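Letero
Oct 6, 2026

1/ Spent my whole morning at the Grivbridge open lab day and I have thoughts about robots and tidying up. Long thread, get a coffee!

2/ The question I went in with: can a machine clear a messy table yet? I don't mean a factory line where every part shows up facing the same way. I mean the kitchen table after a kid has had it for an afternoon.

3/ Short answer from me is "sort of, and way more than last year." Back in March I watched a arm at Jidthorpe spend 8 minutes on one sock. It never got the sock. I still clapped.

4/ Cups are what I care about most. A cup looks easy until you think about it. You can grab the rim, the side, the handle if it has one, and half of those grabs leave you no good way to set it down again.

5/ Look at how close everything gets once the fingers are in there. Pink cup with a fat white rim, tipped over toward you, and a shiny blue ring pressed right up against it. Beige tray to one side, orange tape over on the tabletop. My own hands would knock something off.

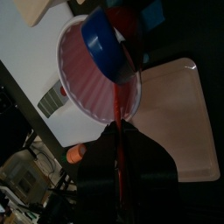

6/ Crowding is the hard part, I think. One object on a bare table is a solved problem as far as I'm concerned (fight me). Put two things in contact and the machine has to decide which one it's really moving.

7/ Numbers, for the people who always ask me for numbers! The Arruda folks had a sheet taped up by the door: 300 tries at putting small stuff away, 238 good ones. I'd hire a teenager with that record.

8/ The 54 I noted down is minutes. That's how long I stood there before I remembered I'd parked at a meter.

9/ Shop floor people, you're closer than us home people. Bins stay put, the light stays the same, parts don't change color because somebody had a birthday. Sorting loose hardware at the end of a shift, I'd bet on that first.

10/ At home I'd settle for one drawer. Put the tape back in the tape drawer. I would pay for that today and tell all my neighbors.

11/ Going back for the laundry demo next time they open the doors. Send me your worst chore and I'll ask them about it!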